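Kudlow Kitchen Access Fund
Progress report, Balla site, June 2021

Quick one this period, full accounts to follow.

Meals. 2,296 meals out the door since the March report. Ahead of plan. Most went to the Verbeke apartments and the streets behind the school, rest were pickup at the side entrance. Pickup is slower now the weather's good, no idea why.

Menu. Dropped the fish, too many came back. Bean chili and the chicken and rice are still the favorites. Low salt version of both now on the sheet, labels changed to match. Two complaints about portion size, both adressed.

Staffing. One part-time cook short. Ad has been up three weeks, a few calls, no one who can do mornings. We're covering it with overtime – see the budget line, it will look high.

Supplies. Kerari raised the price on lidded trays again. We bought 200 at the old price before it went up. After that we need either a new supplier or a bit more money in packaging. Would like to talk about this before the next payment if possible.

Reheating cards. People were overheating the rice, so each bag now has a card with microwave times in large print. Spanish version is at the printer. Early feedback good, alot of people have stuck it on the fridge.

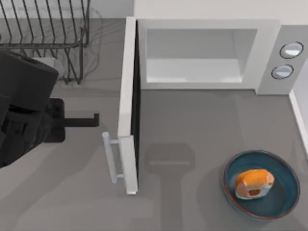
Program Coordinator, Balla site
Report author

Still open: walk-in cooler repair (quote came in high, getting a second), new delivery route for the north side, food safety renewals for 2 staff. Van passed inspection.

Receipts for March are in the shared folder. The rest by the end of the month – sorry for the delay on those.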